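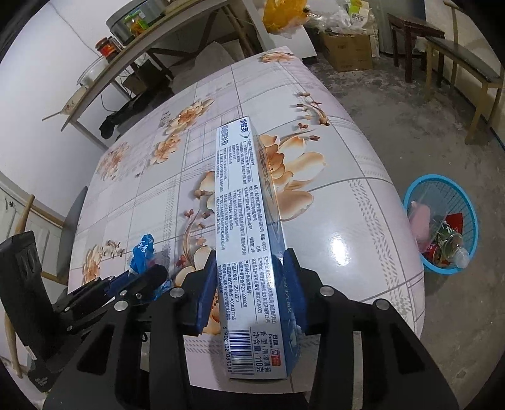

A toothpaste carton is the folding paperboard box in which a single tube of toothpaste is packed for sale. It is long and narrow, with four side panels and a small flap at each end. Most of the printed matter a buyer needs is placed on one long panel, leaving the others for colour and the brand name. A Dencare carton in white and blue shows the usual arrangement, with dense columns of small blue Chinese text on a white panel, a barcode near one end, and beside it, in larger type, the net content of 110 grams and the flavour, a cool mint. The neighbouring side is deep blue with white printing.

Purpose

The carton protects the tube from being squeezed in transit and lets it be stacked. A filled tube is flat at the crimped end and round at the cap, so tubes without cartons slide over one another and are hard to pile. In a carton they can be laid in rows, stood on end or set on a long edge. The carton also gives more room for print than the tube does, and the print stays flat and readable as the tube inside is handled.

In some countries cartons have been given up for part of the range. The tubes are then stood on their caps in open trays, and the required wording is moved to the tube itself. Cap-standing tubes need a wide, flat cap and take up more shelf depth.

Construction

The box is cut and creased from one sheet of coated board, printed on the outer face before cutting. One long edge carries a glue flap, which is stuck down by machine to make a flat sleeve. The sleeve is opened and filled from one end on the packing line. The ends are closed either by tuck flaps, which can be opened and shut again, or by glued flaps, which have to be torn. Glued ends are common on larger sizes because a heavy tube can push a tuck flap open if the box is dropped.

The board is usually grey or brown on the inside. Some makers use a white-backed board, which costs more. A foil or pearl finish may be added on the front, mostly for whitening products.

Printed information

The wording differs from one country to another, but a carton will normally carry the following:

Name of the product and the brand
Net content by weight or volume
Flavour
List of ingredients
Directions and warnings, including advice for children
Name and address of the maker
Batch number and expiry date
Barcode

Cartons for the Chinese market often also give the number of the product standard, such as GB/T 8372, and a service telephone number. The batch number and date are commonly stamped or inked on an end flap during packing, and are easily lost if that flap is torn off. Retail barcodes in most of the world have 13 digits. The bars may run along the box or across it, depending on how much space the other text has left.

Sizes

Cartons follow the tube, with a little slack at the cap end. Travel tubes are sold in much shorter boxes, and family tubes in boxes that are wider but not always longer. Twin packs may hold 2 tubes side by side, head to tail, in one broad carton, or may simply be two ordinary cartons held in clear film.

Reuse and disposal

An empty carton is normally recycled with other card. Boxes with a foil finish are refused by some collections. The tube is a separate matter, and many older types made from layers of plastic and aluminium cannot be recycled with household plastic.

In the home the box is often thrown away as soon as the tube is opened, although some households keep tubes boxed in a drawer or cupboard until they are wanted. Empty cartons are used for storing pencils, brushes and knitting needles, and in schools for model making, where their length makes them useful as beams and towers. Cut in half across the middle, one will make two small holders for clips or seed packets.

See also

Collapsible tube
Folding carton
Paperboard
Toothpaste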